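4.2 Enseñar una tarea por control remoto

El brazo Handden aprende por imitación, de modo que copiará también sus titubeos. Conviene ensayar antes.

1. Coloque los objetos sobre la mesa, al alcance de la pinza.
2. Abra Ulten y compruebe la vista cenital.
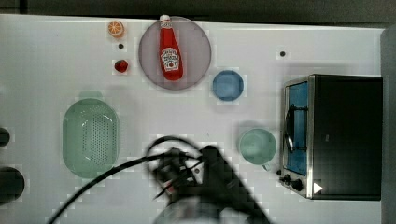
Figura 7. Vista cenital: plato con bote de kétchup, colador, taza y horno.

3. Pulse Grabar y guíe el brazo con el mando. Despacio: no hay premio por velocidad.
4. Termine con la pinza abierta y pulse Guardar.
5. Repita hasta reunir 200 demostraciones. Sí, 200.

Nota: mueva un poco los objetos entre una toma y otra. Si la fresa está siempre en el mismo sitio, el robot aprenderá el sitio y no la fresa.

6. Cambie a la vista de muñeca y revise la grabación.
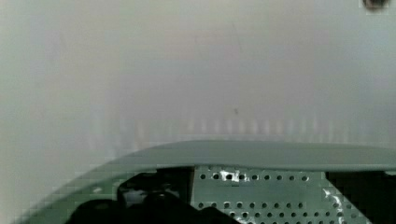
Figura 8. Vista de muñeca, con la superficie clara desenfocada.

PRECAUCIÓN: no tire del cable para corregir la postura del brazo. Responde con el error 277 y hay que empezar otra vez por el paso 2.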